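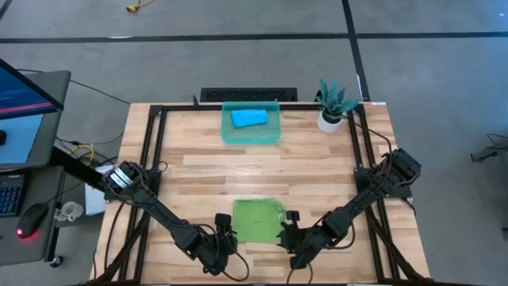 Maltholm laundry trial moves to two-arm folding

Hekivura has begun recording two-arm cloth folding at its Maltholm workshop, the second stage of a program meant to produce a folding cell for small commercial laundries. Stage one, which dealt with picking single items from a bin, closed in April.

Operators drive both arms by remote control. Each holds a pair of hand-held leader arms, and the arms on the table copy the joint positions. Gripper opening is set by a trigger on each leader. Joint angles, gripper commands and video are logged together, and the recordings are then used to train a control policy that runs without an operator.

The task at present is limited to flat cloths. The operator brings a cloth to the front centre of the table, squares it up, folds it in half and then folds it again. A run counts as complete when the folded cloth has been placed in a plastic bin at the back of the table and both grippers are clear of it. Towels and pillowcases are scheduled for later in the year, and fitted sheets are outside the scope of the program.

Madalena Caldeira, who leads the recording work, said 86 demonstrations had been accepted in the first block and 29 rejected. Most of the rejected runs involved one gripper letting go before the other had taken up the load, which left the cloth bunched on one side.

"A person corrects that with a flick of the wrist and carries on," Caldeira said. "The arm can't flick, so the operator has to regrasp, and the regrasp adds a long pause. We keep a few of those runs because the policy needs to see a recovery. We don't want it to learn that pausing is normal."

Rejected runs are retained with a failure label and stored apart from the training set. Operators also enter a short note when they depart from the standard order of folds. Those notes were optional in stage one and the results were patchy, so the logging software now won't close a run until the field has been filled in.

Nine operators have been through the training course, which takes a morning. Custódio Patrício, the workshop's controls technician, said new operators tended to grip too hard and lift too high. The practice exercise has been changed to suit. Trainees now slide a cloth across the tabletop with one arm, then repeat the movement with both, before they are allowed to attempt a fold.

Patrício has also lowered the maximum wrist speed to 70 per cent of the earlier setting. Fast wrist movements were producing a lag between the leader and the table arm, and operators were overshooting as they tried to compensate. Completion times went up slightly after the change and the rejection rate fell. Cable slack at both wrists is checked at the start of each session and again after the midday break.

Colour is varied between runs so that the policy does not depend on a single shade against the timber top. Cloth size and weight will be varied in the next block, once the present set has been reviewed frame by frame for dropped video and timing errors.

Murnberg, which supplies the leader arms, is preparing a revised handle with a lighter trigger spring. Operators had reported sore index fingers late in the session. The new handles will be fitted to one station first and compared with the existing pair before any further order is placed.

The first unattended trials will use the Torres policy, trained only on accepted runs from the first two blocks. An operator will remain at the workstation with a stop control, and any trial the operator interrupts will be scored as a failure. Hekivura has not set a date for trials at a customer's site.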